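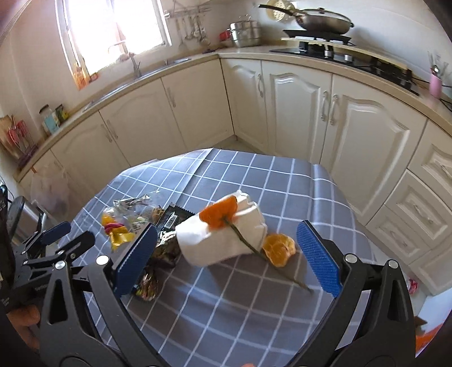
Clearing the Table with Hand Grippers

Our robotics club at Loddale practices in a real kitchen, and I love it! A messy table teaches you more about gripping than a tray of foam blocks ever could. A few tips from this term:

Open the jaws wider than you think you need, then close slowly. Crinkly wrappers slide away if you rush.

Pick up small packets by the crimped edge - it gives the ribbed pads something to hold.

Save peeled fruit for last, with a very light squeeze. Wipe the pads afterward or everything sticks.

Put a bucket and an open cardboard box on the floor before you start. 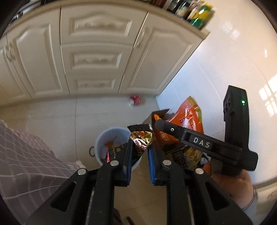
Lower each packet well inside the rim before letting go, and take turns if two of you are sharing a box. We do 15 minutes, then swap hands. My best run so far is eight packets without a drop, and I'm going for more in January!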